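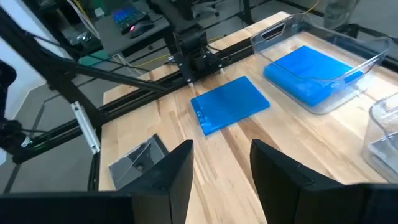 ## 4. Why strip order matters

Butcher-block tops are usually judged by species, thickness and finish, and all three deserve the attention they get. Our interviews kept leading us somewhere else. When we asked kitchen owners what they liked about their counters, they talked about the pattern: the run of pale wood interrupted by something darker, the single streak that looks like a river on a map, the knot beside the sink that a child had given a name. We were delighted by how readily people spoke about this, and how precisely. One owner could sketch the darkest strips in her counter from memory, in the right order, while sitting in another room.

The makers we visited treat the pattern very differently. At Cuvar, strips come off the ripsaw and go into the glue press in the order they were cut. Neighboring strips often come from the same board, so color tends to change in broad bands. At Sekis, the strips are dropped into a bin and drawn out by hand, with no attempt to match them, and the tops that result look much livelier. The Bortolotti shop does neither. Concetta Bassi lays out every top dry on a pair of sawhorses, walks around it, swaps strips, and then leaves it until after lunch before she will let anyone spread glue. She told us that she looks for "two dark ones having an argument" and moves one of them.

Bassi's rule turned out to be a very good predictor of what our participants preferred. In the card-sorting task, 7 of the tops shown were rated highly by nearly every group, and in all of them the darker strips were separated by at least two pale ones. Where dark strips touched, people used words like "stained," "patched" or "dirty," even when the wood was perfectly sound. Knots followed a looser pattern. A few scattered knots were welcome -- several people ran a finger over them on the printed card -- but a cluster near an edge was read as damage.

Viewing angle has a strong effect as well. From standing height at the side of a counter, the far strips are squeezed together and small color differences blend. From directly overhead, each strip keeps its full width and the contrast between neighbors is much easier to judge. We therefore asked participants to sort overhead views first and side views second. The overhead sort produced firmer opinions and a good deal more conversation.

**Figure 2.** Butcher-block top seen from directly above. Paler and slightly darker strips alternate, with visible grain and a few darker knots.
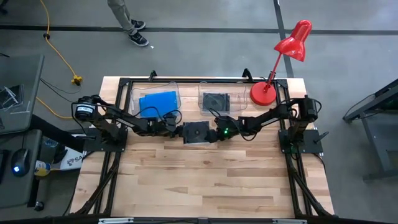 ### 4.1 Changes with oil and light

A layout chosen on raw wood will not stay exactly as it was chosen. Oil deepens the darker strips more than the pale ones, which widens the contrast in the first weeks, and daylight then slowly warms the whole surface and narrows it again. We followed 6 offcuts finished with Bronitine and kept on a south-facing windowsill until September. The palest strips changed most. On one piece, two strips that Bassi had placed far apart for being "too different" had become hard to tell apart by the end.

She was pleased with this result and had a practical answer to it: she now wets the dry layout with a sponge before making her last swaps, which gives a fair preview of the oiled color. The effect of daylight is harder to preview, and none of the shops had a method for it. We would love to see longer trials, especially on tops where part of the surface sits under a bread box or a dish rack and ages at its own pace.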